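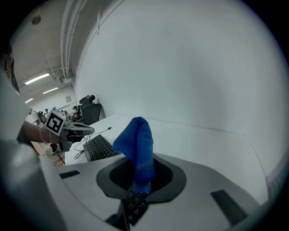
Vimala Pai wanted to know whether the contour lines in Clirero can be trusted above the tree line, and whether the app still drops the track when the phone locks. Both points are covered in this review, the second one at some length.

Clirero 8 offline navigation app, long-term review
27 May 2024

Clirero is an offline map and route planner for walkers and cyclists. I have used it since January on two phones, one with a barometer and one without. The version tested is 8. Earlier versions stored maps in a different format and none of the remarks on speed apply to them.

Map download and storage

Maps are sold by region. The Grulside region, which I used for most of the testing, takes up 777 MB with contours and hill shading included. Shading can be left out during the download but cannot be removed afterwards without deleting the whole region. Updates replace the full file. There is no partial update, so anyone on a metered connection should switch off automatic updates in Settings, Storage, Regions. The switch is off the first screen and easy to miss.

Maps can be moved to a memory card. Panning from the card was slower than from internal storage at the closest zoom levels and no different elsewhere.

Contours

Lines are drawn from a surface model and not from a survey. On open ground they agreed with the printed sheet. Above the tree line I found no error that would matter to a walker. Narrow gullies and small crags are smoothed over, and two of the crags on the Zundness ridge do not appear at all. Cliff symbols come from a separate layer, which is disabled by default in the walking theme. I would enable it.

Track recording

The interval can be set by time or by distance. With the battery saver of the phone active, recording stopped after 60 seconds with the screen locked and resumed when the screen was woken, leaving a straight line across the gap. Exempting the app from battery saving cured this on both phones. Clirero displays a warning about it on first launch only. If the warning is dismissed there is no way to call it up again.

Height readings from the phone without a barometer were noisy, and total ascent was overstated on every outing. The smoothing filter helps but is applied at export, so the figure shown during the walk stays wrong.

Routing

Routes are calculated on the device. The walking profile avoids roads well. The cycling profile treats bridleways and surfaced tracks as equal, and on the Bezerra loop it sent me down a stony descent when a forest road ran alongside. Via points can be dragged. Undo works for the last move only.

Import and export

GPX and KML both open correctly. Waypoint icons are lost on export to KML. Folders are kept in GPX if the file was made in Clirero, otherwise everything lands in one list.

Verdict

Good maps, sound walking routes, poor handling of power settings. Suitable for walkers who will spend some time in the menus before going out. Cyclists on narrow tyres should check each route by eye.

Corrections: Michalis Moschos pointed out that the cliff layer is on by default in the climbing theme. I have checked this and he is right.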